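Manual de puesta en marcha – pinza Flidier en entorno simulado
Última actualización: junio

Sección 5. Reglas de buena conducta antes del primer cierre

Esta sección se aplica a la pinza Flidier montada en el simulador Skurnden. Quien venga del manual antiguo de Gunville puede saltarse la nota histórica, que ya no figura en este.

Nota: que el entorno sea simulado no da permiso para estrellar cosas. Las costumbres adquiridas en el simulador viajan luego al taller, donde los dedos se pagan.

5.1 Cargue la habitación y espere a que termine la comprobación de colisiones. Tarda casi 200 segundos. Pulsar otra vez «Iniciar» la reinicia desde cero, cosa que el programa hace sin avisar y con evidente placer.

5.2 Abra los dedos por completo antes de mover la muñeca. La aproximación con la pinza a medio abrir está prohibida, también cuando «cabe de sobra».

5.3 Revise el espacio entre los dedos desde la cámara de muñeca. Un cuerpo fino y puntiagudo que baje entre ellos cuenta como obstáculo, por estrecho que sea, y la punta se mide hasta la cara superior de la carcasa. 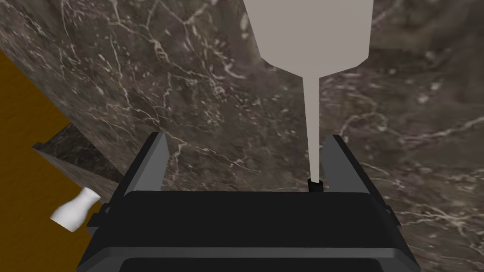 5.4 Si hay algo en ese espacio y no es el objeto de la tarea, retroceda en línea recta. No gire. El giro tiene mucha aceptación entre los principiantes y llena él solo el registro de errores.

PRECAUCIÓN: el código 823 (contacto con la carcasa) no se borra a mano. Se lee, se anota y se repite la maniobra a velocidad reducida.

5.5 Localice los objetos pequeños antes de planificar. Un jarrón tumbado se declara como «tumbado» en la ficha de tarea; el planificador Mösli supone que todo jarrón está de pie hasta que alguien le lleve la contraria por escrito.

5.6 Compruebe que paredes y pedestales tienen activada la geometría de colisión. Los cuadros colgados también. Una pared sin ella se deja atravesar con toda cortesía, y el ensayo queda anulado.

5.7 Con los dedos abiertos y sin nada entre ellos, guarde la postura como «reposo».

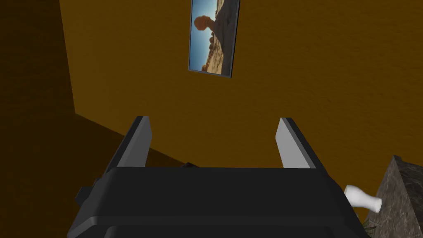
Manual Flidier · Vol. 5 · pág. 1019

5.8 Anote en la ficha la postura guardada y la versión de la habitación. «La de siempre» no es una versión.

Nota: las plantas se tratan como objetos rígidos. El botánico que lleve dentro tendrá que aguantarse – el cálculo de hojas flexibles sigue desactivado.

5.9 Cierre la sesión desde el menú. Si aparece la pregunta de guardar cambios en la habitación, responda que no, salvo que la haya modificado a propósito.

Secciones relacionadas
Calibración de la cámara de muñeca
Códigos de contacto y su lectura
Fichas de tarea en Mösli
Paso del simulador Skurnden al taller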